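9/7/26 叠毛巾,接着折腾

又跟那条浅绿毛巾耗了一下午。Jyoti 昨天问我,机器到底能不能干家务了,我嘴硬说快了快了,今天就有点心虚……硬纸板它推得挺溜,毛巾这东西一拎起来就没个正形,下摆堆成一团,边在哪儿都得重新找。
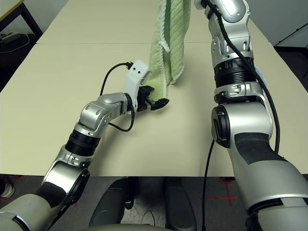 我还是觉得别急着上两折,先把“找边”练扎实。Sheena MacRitchie 不同意,她说 Leckie 那边是直接整套动作一起学的,五月就能叠枕套了(我没亲眼见过,存疑!)。毛圈布比枕套难伺候多了,厚,还爱勾,夹深了带起两层,夹浅了又滑掉。

翻过来的那层压在下面一层上,白边是圈圈绒,跟绿的部分反差大,对识别倒是好事。
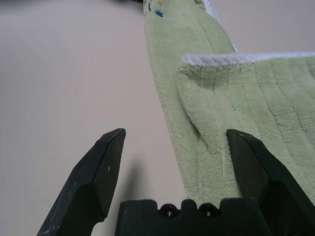

【分类:软物操作】

跑了 300 次,自己评成“能放进柜子”的有 79 次。标准很宽松哈,我妈看了肯定要重叠一遍。Kistus 的新参数还没合进来,合了再比。

毛巾上有黑色手写的字,还有个圈圈涂鸦,正好拿来认朝向,省得贴标记。
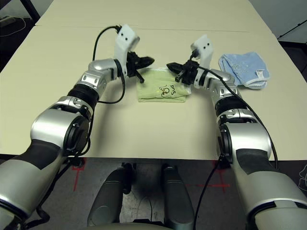

明天要试的

夹爪闭合速度降到 70%,看看带起两层的毛病会不会轻点。浅蓝那块布也轮一轮,老用同一条毛巾,学出来的怕是只认绿色。 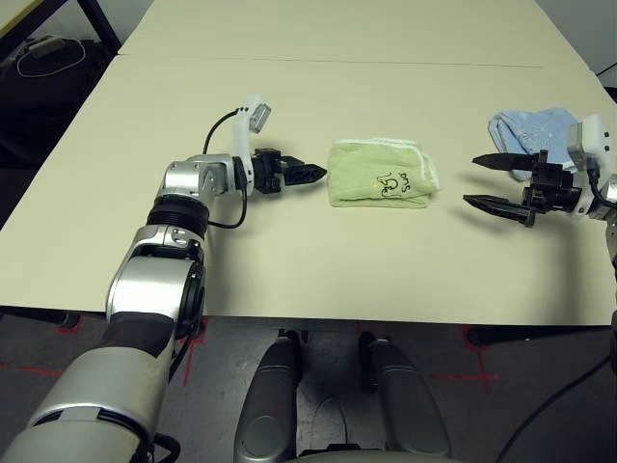 店里的活儿我反而乐观些,Sarkaria 的包装台上东西都是硬的,位置也固定。家里嘛,再等等吧。Sheena 记得把日志拷给我!

相关记录
· 枕套试叠:抓角还是抓边
· Lamurine 夹爪垫片更换
· 擦桌子,第 8 版

本站使用 Cookie 以改善浏览体验。继续浏览即表示同意。[接受] [设置]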